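The long green belt at Kitholm

Ignacio Holloway has worked with conveyors for most of his adult life, first as a fitter and now as the person who runs the packing hall at Kitholm. He did not plan it. He answered an advert for a night job at Castellanos, a bottling firm, and was put on the maintenance team because he owned his own spanners.

"They asked if I could change a roller," he says. "I said yes and then went and found out what a roller was."

He stayed at Castellanos until it closed its second site, and came to Kitholm the following February. The hall had been used for storage and the floor was uneven in one corner. Getting that level took longer than putting the line in.

The belt itself was the first thing he bought. He looked at two suppliers, Oditz and Dukis, and went with Dukis after a morning spent in their yard. The price he was quoted for the surface alone was £1,849, more than he had been told to spend.

"I rang Amos from the car park and he was quiet for a bit," Holloway says. "Then he asked me how long it would last. I told him it would last longer if we didn't buy the cheap one."

Amos Iwasaki, who looks after the accounts and most of the ordering, remembers the call in the same way. "I wanted black," he says. "I thought it would hide the dirt. Ignacio said that was why he didn't want it."

Green was settled on in the end. Holloway says he finds it easier on the eyes over a full shift, and that small parts and scraps of card show up well against it. He has heard people argue for white and for blue, and has worked on both.
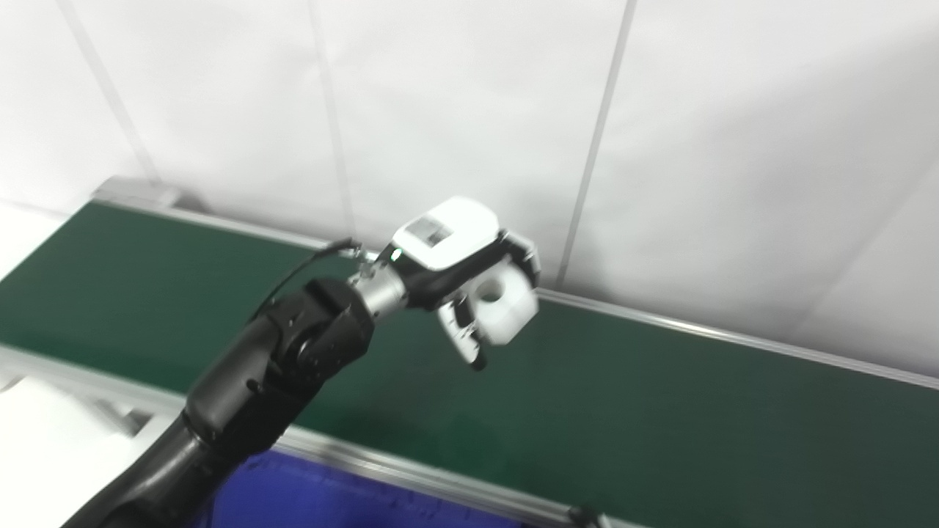
Keeping it running

Most of the work on a belt is dull, Holloway says, and he prefers it that way. He walks the length of it first thing, before it is switched on, and looks along the edges. A belt that has started to wander will rub against the side and leave a line of dust. If he finds one he adjusts the tension a little, lets the belt go round a few times and looks again.

"People turn the bolt too far," he says. "They want to see it move straight away. You give it a quarter turn and go and have your tea."

Cleaning is done at the end of the day with warm water and a soft brush. He does not allow scrapers. One was used at Castellanos by a new starter trying to get a label off, and the cut it left grew until the belt had to be stopped and joined again. He still has the strip that was taken out - it is in his desk drawer with the spare fuses.

The spares list is pinned up by the door. It has 596 lines on it, a figure Iwasaki knows because he typed them. Some are for machines that have since been sold. He has asked if those can come off and Holloway has said he will look at it.

Both men would change the lighting if they could. The lamps at the far end were there when the place was a store, and Iwasaki says the switch for them is on the wrong wall. A quote has been asked for.

Holloway has no plans to leave. He would like a second belt, shorter than this one, for returns, and he has already measured the space where it would go. Iwasaki has seen the drawing.

"He left it on my chair," Iwasaki says. "I've told him to ask me again in February."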